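Uven Wool Throw Blanket, Slate

I've been weaving throws in my Dritport garage since January, and the Uven is the one I keep on my own couch (the dog has opinions about this). It's a soft twill, 47 inches wide, with a short hand-twisted fringe on both ends.

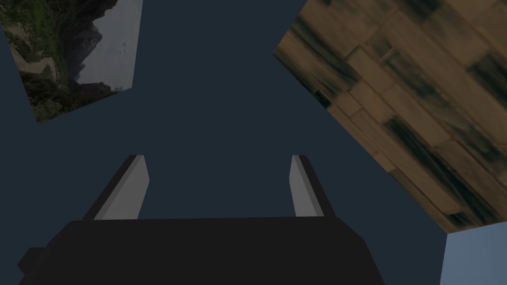 Two fingers, slate-blue background

Wash it cold, by itself, and dry it flat. I did run mine through a warm cycle once and got a very nice placemat! Rokeya Ranasinghe spins the yarn for me in small batches, so the shade shifts a little from one to the next. If you want two that match, please order them together.
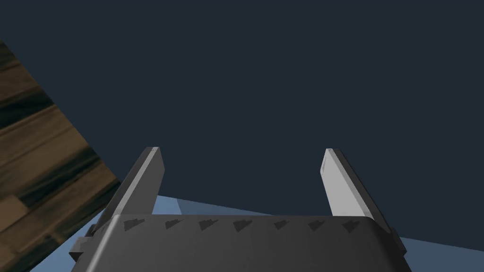
Charcoal gray, with a row of small dark triangles

Orders go out in 4 business days, and gift wrap is free, just leave me a note at checkout. The heavier Endura throw is sold out for now, but I'm warping the loom for more this week.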